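Subject: Re: [beltthorpe-knitters] blocking a big shawl without a spare bed

Skye Morrison wrote:
> Hi all, I finally cast off the Ruma shawl (900 yards of lace weight!)
> and it's a crumpled little heap. I don't have a guest bed or a
> carpet I trust. How do the rest of you block something 60 inches
> across in an apartment?

Oh Skye, congratulations! I remember you swatching for that one back in June, and I'm so glad you stuck with it through the border, which nearly did me in when I made mine.

I had the same trouble after we moved. For years I pinned everything to my mother's old ironing blanket, and every shawl came out a bit lopsided, though I wore them anyway. Now I soak mine for an hour in cool water with a drop of wool wash, roll it in two towels and stand on the roll (in socks, it's quite satisfying), then lay it out over a sheet on the biggest table I can get. Wires along the top edge first, then pins at the points, and go back and nudge them all once you've had some tea. Leave it overnight, longer if it's muggy.
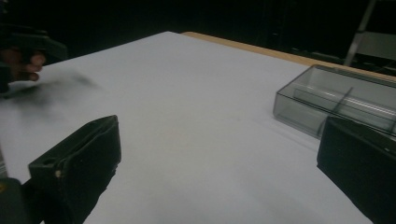 Beddoe wrote back to me off-list that she folds hers in half along the spine and blocks it doubled, so 60 inches only needs 30, and she hasn't had a crease yet. I may try that with my Stodeck yarn next.

Warmly,
Jo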